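Skikach Student Robotics Project
Interim progress report to the Ovard Fund
Reporting period: October to December 15, 2023

1. Status

The project is on schedule against the plan agreed at the start of the fall term. 20 students are enrolled and 19 remain active. One student moved to the Aston electronics course. Work is split between two groups, one on arm control and one on vision.

2. Arm control

The control group finished the motion library in October. It covers homing, straight-line moves at a fixed height and a soft stop when the contact force limit is exceeded. Speed is capped in software for all student sessions. The wrist bracket was redrawn once after the first version flexed under side load.

3. Vision

The camera calibration routine now runs from a single script. Color classification is stable under the lab lights - daylight from the window side still shifts yellow toward green, and a blind has been ordered. Shape classification is behind color. The two star outlines are the main source of errors.

4. Pushing task

The term task is to move printed blocks across a wooden board with a plain rod tool and no gripper. Students must plan a contact point and a push direction for each shape. Cylinders tend to rotate away from the rod, and the heart is hard to push straight from the notched side. The color-ordered row is the standard start layout for test runs.
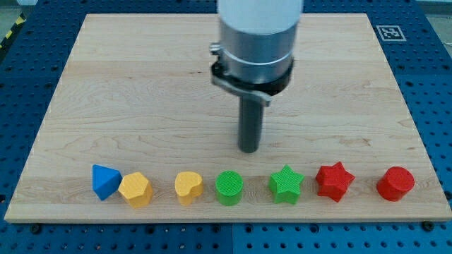

Page last changed: December 15, 2023

The layout has blue at one end and red at the other, with the yellow and green pairs between them. Each run starts with the rod raised over the middle of the board.

5. Budget and next period

Spending is within the approved amount. Filament and the Jang force sensor were the largest items. Planned work for next term:

- sorting by shape, independent of color
- logging of failed pushes
- an open session for parents

One request is submitted with this report: permission to move 2 percent of the travel line to spare parts.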